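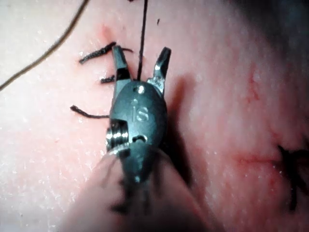 Segundo mes en el taller de robótica quirúrgica

En abril empecé el taller que dirige Jouko Lahtinen en la escuela Modetti. Escribo en español para practicar, así que pido perdón por los errores que seguramente quedan.

El trabajo del mes era la sutura con puntos sueltos sobre una almohadilla de tejido sintético. Mi compañero es Pentti Valtonen, que tiene mucha más paciencia que yo con el hilo. El reglamento nos da 30 minutos por ejercicio y yo los gasto casi todos en el primer nudo. Me cuesta calcular la tensión, porque en la consola no siento nada en los dedos y tengo que mirar cómo se mueve el tejido.

Jouko quiere los puntos a una distancia parecida y las colas no demasiado largas. En la almohadilla se ven tres nudos negros sobre la incisión, y a la derecha queda un trozo todavía sin cerrar. 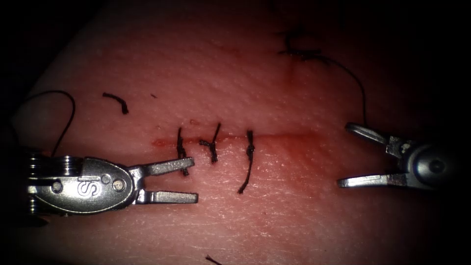

Lo que voy a practicar en mayo

Primero, cortar las colas con la misma medida. Segundo, usar más la mano izquierda, que todavía me obedece poco. Pentti me ha prestado sus apuntes y los estoy leyendo por la noche, con el diccionario al lado.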